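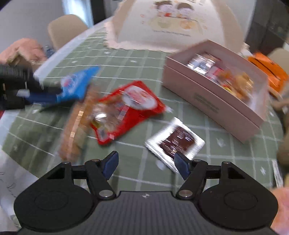
Figure 2. Round table with a patterned green cloth.

3.4 Where households keep their paper

We asked 200 households in Cuson and Cheema where an unpaid bill lives. The official answer was a drawer. The usual answer was the table - the same one used for dinner, homework and arguing about the bill. Filing systems sold for the purpose did poorly, and 4 households had lost theirs. Reminder letters fared no better, as they joined the pile. The Konside survey found much the same in October, although it classed tables as "temporary storage," a generous term for three years.

Last updated: April 19, 2017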